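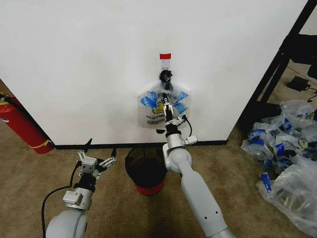

# Clekley two-arm kit: common questions

**What is the kit for?**

Clekley is a two-arm robot kit for light, repetitive handling. Most buyers use it with thin plastic shopping bags: picking them up, holding them and working with a bag on a wall hook.

**What comes in the box?**

Two arms, two grippers, the cables and the Nyaga control software. The hook and the bags are up to you. A small adhesive hook on a smooth wall is enough to start.

**Why start with bags?**

They're cheap and they're hard to handle. A bag folds differently every time, the handles twist together, and clear plastic is difficult for a camera to pick out. Printed bags are easier. A yellow smiley face or a patch of blue gives the software something to find.

**Do I need to mark the wall?**

We suggest it. Put a short strip of red tape just over the hook. On a plain white panel the hook alone is easy to miss. 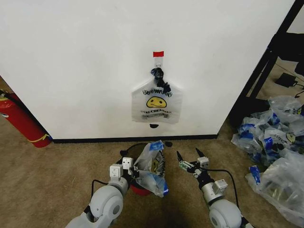
Leave the tape in place between sessions. If you move it, run the setup routine again.

**Can both arms work at the same time?**

Yes. One arm can hold a bag while the other stays open and ready. You can also turn one arm off in Nyaga and run the kit with the other.

**How do I keep the cables out of the way?**

Each gripper cable runs back down its arm. Leave a little slack at the wrist — a tight cable will limit how far the gripper can turn.

**Will it work on carpet?**

Yes, as long as the base is level. Bags can be left in a heap on the floor beside the work area.

**How long do the fingertips last?**

We replace ours every 3 months. Spare sets are sold by Cornier under part number 401.

**What does the warranty cover?**

Arms and grippers are covered for 2000 hours of use. Fingertips and cables are not covered. Kits bought before July can be moved to the new terms through Tandetmont, our service partner. Allow six working days for a reply.

*Last updated October 2024*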